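A table after crayfish

2020-07-24

I have been meaning to write about clearing up for ages, and I keep putting it off in much the same way as I put off the clearing up itself. Crayfish are to blame this time. We have them once every summer here in Horness (and again in November if the freezer allows!), and I do love them, but goodness, the state they leave a table in.
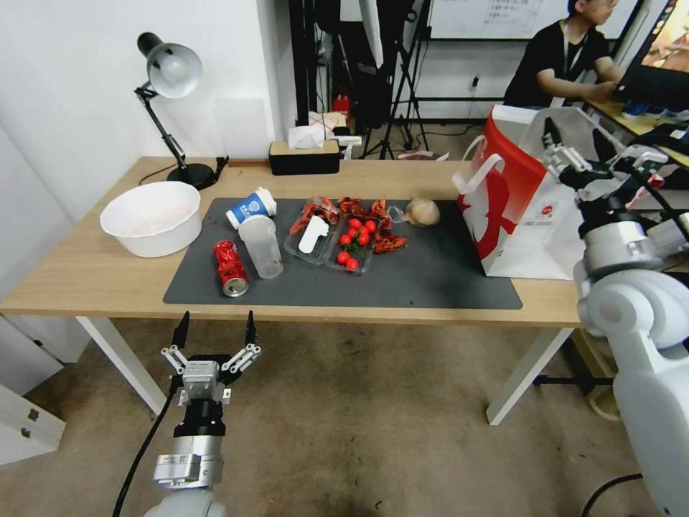
My first rule is to sit down for 13 minutes with a cup of tea before touching anything. My second is the big dark mat, bought years ago at the market on Zirkgate and worth every penny, as most of the bits land on that and the wood gets off lightly. Then it's drinks first. Cans and cups always seem to be lying at some silly angle, and I can't think straight until they've gone.

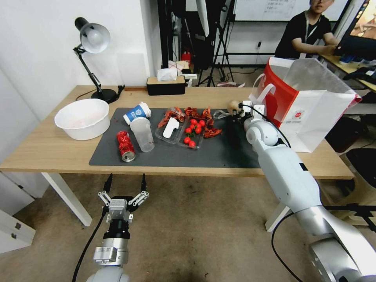 A can, cups and plenty of shell still to go.

After the drinks I go for wrappers and packets, which are light and quick and make you feel you're getting somewhere. I like a proper paper shopping bag standing open at the end of the table, because a bin liner flops over the moment you let go of it.
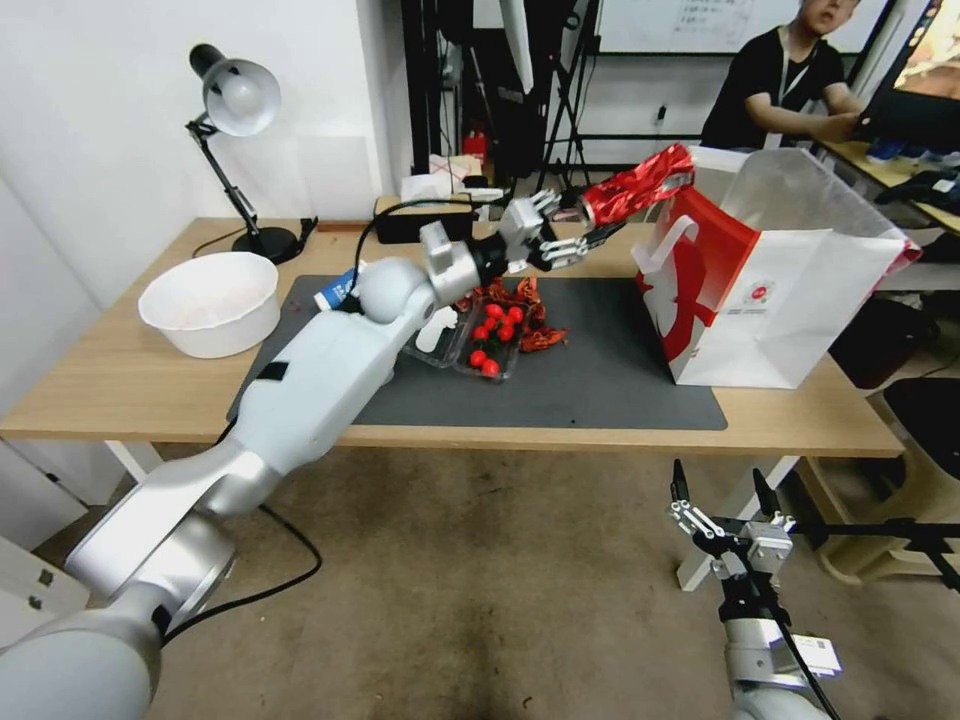 Shells come next, and they're the slow part. I pick up the big pieces by hand and leave the small ones until I can lift the mat and tip the whole lot out. They go straight outside too, having once learnt that lesson over 2 very warm days. Any tomatoes left in their tray go in the fridge for lunch, and the basin gets hot water, a squirt of washing-up liquid and a good long soak. 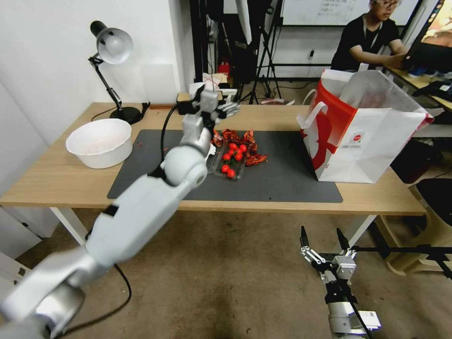

Getting rid of the smell

Half a lemon rubbed over your fingers, then soap, then the other half of the lemon. Open the windows as well, even if it's raining, and give the mat a rinse on both sides before you hang it over the bath.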